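December, late, kitchen gone quiet

I want to get this down before I sleep, because Inna will ask me for the timeline tomorrow and I'll have tidied it up in my head by then.

The arm on cell two hit the guard post this afternoon at 2:40. It was not a hard hit. The gripper bent one finger and took a strip of paint off the post. Nazar was on the other side of the fence, doing the pallet labels, and he says he heard it before he saw it. He was never inside the fence. I asked him three times and he got annoyed with me, fair enough.

What happened, as far as we can tell. The arm picks tubs off the Lamus belt and sets them in the tray, 144 to a layer. It had done 3,211 picks since the morning reset with no alarm. Then it picked a tub, lifted, turned the wrong way at the top of the move and went for the post. The controller logged a position fault on the wrist joint, but it logged it after the contact. Before that there was nothing, not even a warning.

I pressed the stop. It stopped. I locked it out, put my tag on it and called Dirk, who was at Desorero and couldn't get back until four. While I waited I wrote the numbers off the screen onto the back of a packing slip, which was lucky, as the log only holds 530 lines and the restart would have pushed half of them out.

Dirk came and we took the cover off the wrist. The encoder cable had been rubbing on the bracket. There was a bare spot as long as my thumbnail, on the side you can't see from the front. Someone had put two wraps of tape on it at some point. The tape had gone soft and slid down the cable, and the bare part was touching metal at one angle only, which is the angle at the top of the turn. So it read fine all day and then it didn't.

The tape bothers me more than the cable. There is no note of it. The service sheet has the cable down as checked at 2,000 hours, with a tick and no initials. Dirk thinks it was the Kovalchuk people when they installed the second belt. I think it could have been any of us. I looked at the tape for a long time to see if it was the kind I buy, and I still can't say.

Inna wanted to know if we could run slow until the new cable comes. Dirk said no. I said no too, but I said it second and I noticed that. The rest of the shift was done by hand. Five people on the table, and we got through less than a third of what the arm does. Everybody's wrists hurt. Fisberg were told their order will be short and they took it better than I expected.

Things I have to do tomorrow, so I don't lie awake with them:

Call about the cable. Ask for two.
Get Dirk's photos of the bracket off his phone.
Check the same spot on cell one and cell three before anybody starts them. Me, in person, with the cover off.
Ask why the fault comes up after contact and not before. There is supposed to be a speed check that catches that, and I want to know if it was ever switched on.
Write to Inna about the service sheet. A tick is not enough. It should have a name and what was found.

Stefaniia called at seven and I told her some of it. She said I sounded like Dad when the tractor went. She asked if anybody was hurt, and when I said no she wanted to know why I was so upset, and I didn't have a good answer. I think it's that the post was 60 centimeters from the gate. Nazar uses that gate. If he had been coming through with the interlock made and somebody had it in teach mode, I don't know what the arm would have done, and I should know.

I ate standing up. Then I looked through the bench pictures for the cable handling sheet, the ones with the small stuff, tape and thin cable and the clear box. I had meant to finish that sheet in November. It needs a line in it now about not patching a damaged cable.

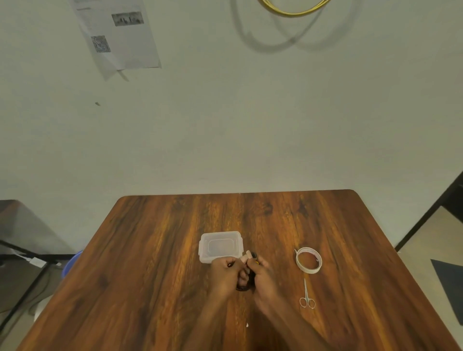

Tape and a clear lidded box on the table.

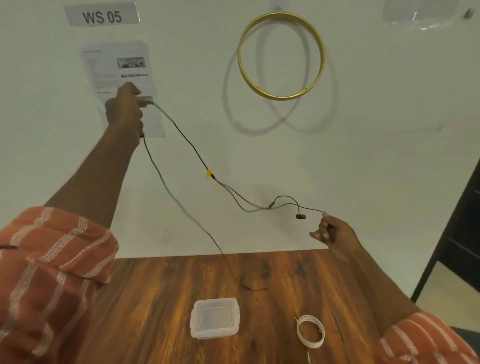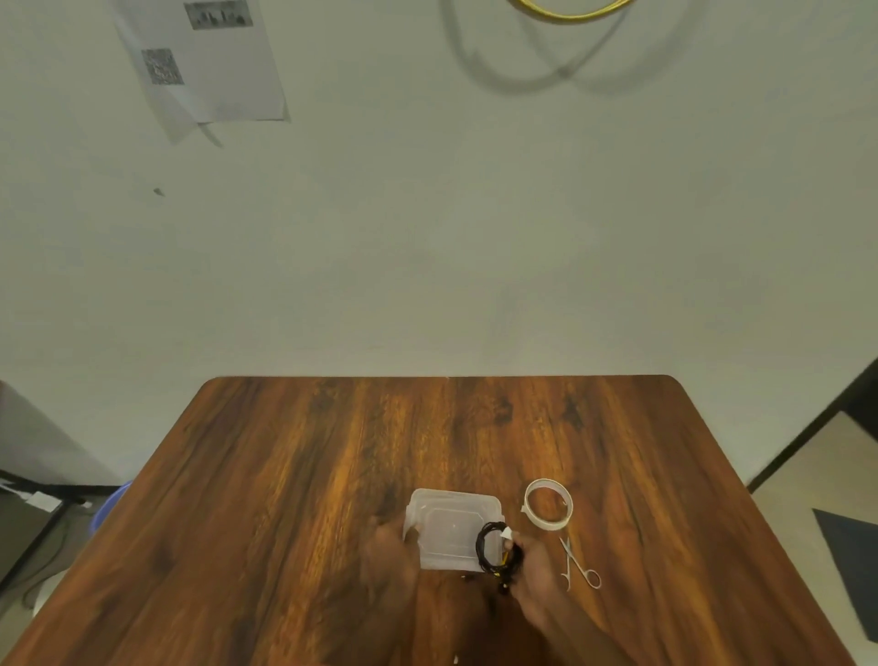 Would new tape have held until the replacement came? It might have lasted a day or a month, and we'd have had no way to tell which. A cable that moves with the joint gets replaced, and the cell stays locked out until it is.

Alarm set for 5:15. Flashlight is in my coat.

Yurii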